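# Uniform policy consultation: proposed change to the physical education top

**Prernton District Family Forum > Notices and Consultations**

**uniform_office**
The district is reviewing the physical education top worn at Prernton Middle School and Uda Elementary. The present top is a plain white polo shirt. The proposal is to replace it with a two-color T-shirt from December. Families are invited to comment in this thread. Comments will be summarized for the school board, and user names will not be included in the summary.

The points on which views are sought are as follows:

- whether a two-color shirt is suitable for both schools
- whether long sleeves should be offered as well as short
- how long the white polo should remain acceptable after the change

The supplier under consideration is Gendetti. No order has been placed.

**northgate_parent**
Thank you for opening the consultation. I support the change in principle. White polo shirts do not remain white through a season of field sports, and families are in effect asked to replace them each year.

I would ask that the long-sleeved version be given serious attention. The morning period at Uda begins at 7:50, and in winter the lower field is still in shade at that hour. The style I have in mind is a raglan, with the sleeve color carried up to the neck.

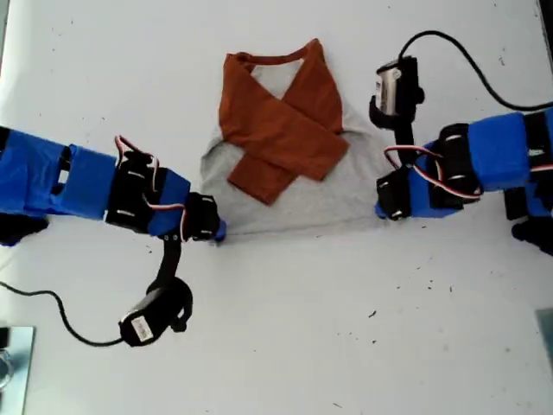 *Raglan style, gray with rust-orange sleeves and collar band.*

A gray body would show less grass staining than white, and contrasting sleeves would help staff see pupils at a distance. I have no firm view on the exact sleeve color.

**fairhill42**
I must respectfully disagree with the post above. The white polo has one clear advantage, in that it may be purchased from any store. A two-color shirt in a particular shade will be available from a single supplier, and the price will be set accordingly. When the band shirts were changed to a special order, our household paid twice what we had paid before.

I would also ask the district to state how many pupils are affected. The notice does not say.

**uniform_office**
In reply to the question from fairhill42: the two schools together enroll almost 2000 pupils. Of these, 245 received assistance with uniform costs last year. Assistance would continue under the proposal, and would cover the first shirt in full.

**yeom_road_family**
We have children at both schools and read the notice with interest. Our concern is the washing of two-color garments. A deep orange or red sleeve may transfer color to a pale body if washed warm, and many families on Yeom Road use the shared laundry, where the temperature cannot be selected.

May I ask whether Gendetti has supplied a care label or a wash test? If it has not, the board should request one before any order is placed. A sample should be washed repeatedly at a warm setting, dried by machine, and then compared with an unwashed sample in daylight. The cuffs and the collar seam deserve particular attention – these are the places where the fabric is thickest.
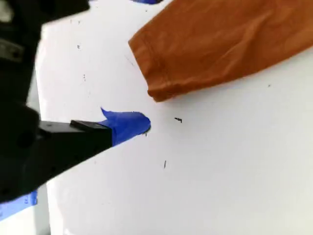 The results should be posted in this forum in plain terms, with the date of the test and the setting used. If the color does transfer, we would prefer a single color throughout, in gray or navy. A shirt that must be washed apart from everything else is a real burden on a family that pays by the load.

**northgate_parent**
I accept the point on washing and had not considered the shared laundry. I would support a wash test as a condition of approval.

On price, I remain of the view that a shirt which lasts for two seasons at a higher cost is the better purchase. The polo in our household did not last for one.

**fairhill42**
That may be so for older pupils. Children at Uda outgrow a shirt well before they wear it out, and durability is of little use to their families except through hand-me-downs. I would suggest that the two schools be considered separately. The middle school could adopt the new shirt, and the elementary school could keep the polo.

**yeom_road_family**
I do not favor separate rules. Families with a child at each school would then have to buy and keep track of two kinds of top, and nothing could be passed down when the younger child changes schools.

A longer changeover would meet the same concern. If the polo were accepted for two full school years, no family would be required to replace a shirt early.

**uniform_office**
The comments above have been noted. The office has written to the supplier to request care instructions and a written price for both sleeve lengths. The suggestion of a longer changeover will be placed before the board together with the other options. This thread remains open for further comment, and families without internet access may leave written comments at the front desk of either school until 4:00 p.m. on any school day.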